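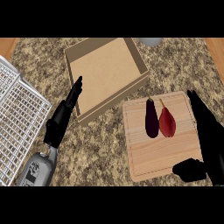

Wamero项目设备采购与预算规划会议纪要

会议时间:2025年11月29日,上午
会议地点:二楼小会议室,部分成员线上接入
参会:操作组、仿真组、机电组、采购与财务、实验室安全
主持:操作组
记录:仿真组轮值
会前材料:设备需求汇总表、三家供应商的书面答复、仿真组任务清单、实验室平面图

一、上次会议遗留事项

1. 需求汇总表已经合并成一份。上次各组各填各的,同一个腕部转接件被机电组和操作组各报了一遍,名字还不一样,这次由采购逐条对过,重复项已删除。操作组提出表里“末端”一栏应该把手爪本体、转接件、备用指尖分开写,会上同意,采购会后改表头。

2. 九月份提出的供电改造已经有了结论:靠窗一侧的回路可以加,靠走廊一侧暂时不动。机电组因此把双臂平台的摆放位置全部改到了靠窗一侧,平面图已更新。安全方面提醒,改造完成之前不要把新平台和旧的数控小机床接在同一路上。

3. 旧机械臂的处置还没有结果。操作组希望至少留一条做拆解教学用,财务表示可以留,但要从固定资产里单独标出来。此项继续挂着。

二、项目总体情况

操作组先讲了整体安排。Wamero项目的方向没有变:做厨房台面上的双臂操作,先做收纳和转移类任务,再做切配前的准备动作。大家对这个方向都很有热情,尤其是看到仿真里的策略这几周进步得这么快之后,会议室里的气氛明显比上次好很多!上次会议还在争论要不要先买单臂平台过渡,这次没有人再提过渡方案,直接讨论双臂。

预算方面,项目总额度为400万元,其中设备类上限为300万元,余下部分覆盖场地、耗材、运维、软件授权和不可预见费用。财务强调,设备类上限是硬性的,超出部分不能从其他科目调剂;反过来,设备类如果有结余,可以申请转入运维,但要在年度中期之前提出。

操作组申请采购3套双臂平台。理由在需求表里写得比较详细,会上又补充讨论了以下几点:

一套固定用于厨房台面任务,桌面和周边陈设尽量长期不动,这样仿真和实物之间的对照才有意义。

一套供机电组做末端和腕部的改装,允许频繁拆装,停机时间会比较长。

还有一套机动,平时用来采集遥操作数据,前面那套出故障时顶上去。

有人问机动的那一套能不能推迟到下一个预算年度。操作组的意见很坚决,认为采集数据最怕中断,遥操作人员培训好了却没有设备可用,比买贵了更浪费。财务希望看到利用率的估计。操作组答应会后给一份按周排的使用表,表里要把保养和标定时间也排进去,不要只排采集。

三、机械臂本体:Clirner与Taltley的比较

采购介绍了两家的书面答复。两家都愿意提供样机试用,Clirner的样机可以先到,Taltley要等到他们现有的一批试用归还之后才能排。两家都接受分批付款,具体比例在谈。

机电组看过Clirner的接口资料后评价很高,特别喜欢他们把腕部法兰、走线和急停接口放在同一份图纸里,转接件几乎可以照着图直接画(机电组原话是“终于有人把线槽画出来了”)。不足之处是前臂外壳的拆卸顺序写得含糊,换一个关节密封件需要先卸哪块盖板,文档里前后说法不一致,已经发邮件去问。

Taltley的优势在控制接口。仿真组试着用他们给的模型文件搭了一遍,导入后关节限位和惯量参数都齐全,碰撞体也简化得合理,基本没有返工。仿真组很兴奋,说这是拿到过的最省心的一份模型。Clirner的模型文件也能用,但碰撞体偏粗,手腕附近包得过大,两臂靠近时容易误报干涉,需要自己重新做。

讨论集中在一个问题上:模型文件的质量应该占多大权重。操作组认为碰撞体重做是一次性工作,不应左右几年里天天要用的硬件选型。仿真组同意这个说法,同时希望合同里写明供应商要提供更新后的模型,硬件改版时模型跟着改。采购认为这一条两家都能谈,写进技术附件即可。

安全方面提出,两家的急停逻辑不同。Clirner是双臂一起停,Taltley可以分别停,也可以联动。对厨房台面这种两臂工作空间重叠的任务,安全倾向默认联动;操作组希望调试时能单独停一侧,免得每次都要把另一侧重新回零。会上商定:默认联动,单侧停机只在调试模式下开放,并且要有人在急停按钮旁边。

本项结论:两家都保留,先试用Clirner样机,同时请Taltley确认试用排期。试用用同一份检查表,由操作组起草,机电组和仿真组补充。检查表里至少包括重复定位、低速拖动手感、长时间运行后的噪声、换末端的方便程度、报错信息能不能看懂。最后这一条是遥操作人员强烈要求加上的。

四、末端执行器和备用指尖

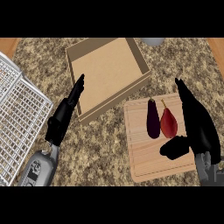
末端的选型这次花的时间最长,也是最有意思的一段。机电组准备了两种思路:一种是统一用细长的尖指手爪,备不同材质的指尖;另一种是左右两侧配不同的末端,一侧偏精细,一侧偏承托。厨房任务里最考验指形的地方其实在容器边上,左侧手爪的窄指尖刚伸过纸箱左壁、离箱底很近时,手指再粗一点或者短一点,指根就可能先碰到箱沿。右侧又是另一种难处,茄子和旁边那件红色果蔬几乎挨在一起放在砧板上,下方那根块状的手指就横在它们跟前,要想只夹起其中一个而不推动另一个,指面宽度和进入角度都得仔细算。操作组据此建议,指尖的长度和宽度先在仿真里扫一遍,再拿结果去和供应商谈定制,不要先买一批回来再试。大家都赞成。

机电组补充了几条具体要求,会上逐条讨论后记录如下:

指尖必须能快换,换的时候不需要拆手爪本体,最好不需要工具。厨房任务里指尖沾水沾油是常态,快换也方便清洗。

指尖表面材料至少备两类,一类偏软,用于表面光滑的果蔬,一类偏硬,用于纸板边和细杆。是否需要第三类,等仿真和第一轮实物结果出来再定。

手爪外壳颜色。这一条原本没在议程上,仿真组临时提出:深色手爪和深色茄子在画面里靠得近的时候,轮廓容易混到一起,建议试几种浅色外壳。机电组说换外壳不难,但反光又会带来新的问题,亮面肯定不行。最后决定试做哑光浅灰和保持黑色各一套,放进同一批评测。

腕部转接件统一由机电组出图,不接受供应商自带的转接方案,免得将来换臂又要全部重做。

力传感器。操作组希望左右腕部都装,财务问能不能先装一侧。讨论后认为,伸进容器的一侧和靠近砧板的一侧都有接触风险,只装一侧会让数据左右不对称,后面处理起来很麻烦。按两侧都装列入预算,但备件先只买一个。

关于力传感器的标定周期,机电组和操作组看法不同。机电组倾向每次换末端都重新标定,操作组觉得太频繁,采集会被打断。折中的办法是换指尖只做快速归零,换手爪本体才做完整标定,这一条试行一段时间再看。

五、仿真算力与Vidmar的报价

仿真组汇报,第一阶段计划为厨房台面任务生成2,000个仿真回合,覆盖容器位置、果蔬摆放、台面纹理和光照的变化。现有的工作站能跑,但渲染和策略评测挤在一起,白天经常排队,夜里又没有人盯着,出了错第二天早上才知道。

Vidmar提供的是整机方案,包含机架式服务器、上架和第一年的现场维护。采购已经拿到书面报价,并和自行配机的方案做了对照。自行配机单看硬件便宜,加上装机、调试和日后维修所花的人力就没有明显优势了。仿真组很坦率,表示谁都不想再自己换风扇了(笑)。

对Vidmar方案的疑问有两处。一是机柜噪声,机房离小会议室只隔一堵墙;二是维护响应时间写的是工作日,而评测大多安排在夜间和休息日。采购会去谈休息日响应的加价方案,机房隔音由机电组量一下墙和门缝再说。

任务场景的变化范围也讨论了一阵。仿真组目前的台面是带斑点的花岗岩纹理,这种纹理对分割算法很不友好,颜色从米色一直到接近黑色都有,正好适合用来做压力测试。操作组希望再加上纯色台面和不锈钢台面,后者尤其重要,将来找合作厨房时多半会遇到。白色细金属丝网架也要保留,透过网格能看到台面,深度估计在这种地方最容易出错。仿真组建议把网架的角度和位置也纳入随机化,会上通过。

果蔬模型方面,现有的茄子大家都满意。红色的那一件意见不统一,外形上窄下宽,远看像梨又像椒,标注人员给的名称前后不一致。会议请仿真组在资产清单里给每个模型固定一个编号,任务指令统一从清单里取名,不再手写。这件事不花钱,但能省下后面大量核对工作,采购也说,将来买实物道具时照着清单买就行,方便得多。

道具采购单随之讨论。纸箱要买同一规格的,备足数量,纸板压几次就会变软,侧壁的刚度一变,碰撞表现也跟着变。木砧板要带浅槽的和不带槽的都有。沥水架选白色细丝网格的款式,与仿真保持一致。果蔬先用仿真硅胶道具,真实果蔬只在评测阶段使用,用完当天处理,不得留在实验室过夜。操作组希望道具柜能上锁,理由是上次的砧板被借去茶水间以后就没有回来。

六、遥操作与数据采集设备

操作组演示了遥操作席位的布置图。每个席位包括主端手柄、显示器、脚踏和一个急停按钮。脚踏用来标记回合开始和结束,遥操作人员试过之后反应非常好,手不用离开手柄,节奏明显顺了。希望尽快下单,财务表示脚踏属于小额采购,不必等整体审批,走日常流程即可。

座椅的问题也有人提。长时间遥操作对腰和前臂的负担不小,现有的椅子扶手高度不可调。安全支持更换,并建议规定连续操作的时长上限,到时换人。具体时长由操作组和安全商量后写进操作规程。

相机方面,仿真里用到的是俯视偏斜的视角,实物平台上需要相近的安装位置。机电组打算做一根可锁定的立杆,底座与平台共用安装孔,避免平台挪动后重新标定。两侧腕部是否再装小相机,意见还没有统一。支持的一方认为伸进容器时顶部视角会被手挡住,腕部相机非常有用;反对的一方担心线缆多了以后故障也多。先在机电组改装的那一套上试,其他平台预留线槽,暂不购买。

数据存储按现有的规范走,仿真数据和实物数据分开存放,目录结构保持一致。存储扩容并入Vidmar的报价一起谈。

七、场地、安装与培训

平面图上双臂平台沿窗排列,通道宽度满足要求。安全指出遥操作席位背对平台不合适,操作人员应能转头看到实物。操作组同意把席位转过来,顺便解决了屏幕反光的问题。

窗帘需要更换为遮光的。靠窗供电方便,但日照变化会影响图像,早晚的数据差别很大。仿真组倒是很欢迎这种变化,说正好可以检验光照随机化做得够不够;操作组则希望采集初期先把光照控制住。最后定为先装遮光帘,另外专门安排开帘采集的时段。

培训分两批进行,先操作后维护。供应商提供的培训名额优先给遥操作人员和机电组。仿真组也想去听维护课,大家都很支持,做仿真的人亲手拆过一次手腕,回来调碰撞体时心里会更有数。

八、风险与待定问题

交货期。两家机械臂供应商给的交货期都带条件,采购建议合同里写明延期责任。若试用结果相近,交货期较短的优先。

定制指尖的最小起订量。供应商还没有答复。如果起订量太大,机电组考虑自行打样,软质表面另外找厂浇注。

付款节点与验收挂钩。财务坚持尾款在联合验收后支付,验收内容须包含双臂同时运行,单臂各自合格不算通过。操作组起草验收任务,初步想法是双臂在同一台面上完成一次由砧板到纸箱的转移,过程中两臂不得触发干涉报警。仿真组会先在仿真里跑通同一任务,作为对照。

保险。新设备到货到验收之间由谁承担损坏风险,两家条款不同,请财务核对。

九、会议决定

1. 原则同意采购3套双臂平台,最终型号待试用后确定。
2. Clirner样机先行试用;Taltley继续保留,由采购跟进试用排期。
3. 末端采用快换指尖方案,长度和宽度先由仿真筛选,再谈定制。
4. 两侧腕部均配力传感器,备件先购一个。
5. Vidmar整机方案进入议价阶段,重点谈休息日维护响应和存储扩容。
6. 脚踏、座椅、遮光帘走小额采购,不等整体审批。
7. 台面任务的道具规格以仿真资产清单为准。

十、会后事项

操作组:按周使用表;样机检查表;验收任务草案;与安全商定连续操作时长。
仿真组:指尖尺寸筛选;固定模型编号和名称;补充纯色与不锈钢台面;网架位置和角度随机化。
机电组:腕部转接件图纸;哑光浅灰外壳试做;相机立杆;机房墙体与门缝测量。
采购:修改需求表表头;技术附件中加入模型更新条款;跟进Clirner关于前臂盖板拆卸顺序的答复;询问定制指尖起订量。
财务:核对两家到货阶段的保险条款;旧机械臂资产标注。
安全:更新急停规则,分别写明默认联动和调试模式下的单侧停机要求。

下次会议在Clirner样机完成第一轮试用后召开,各组请带试用记录原件。茶水间的砧板如有线索,请告知操作组。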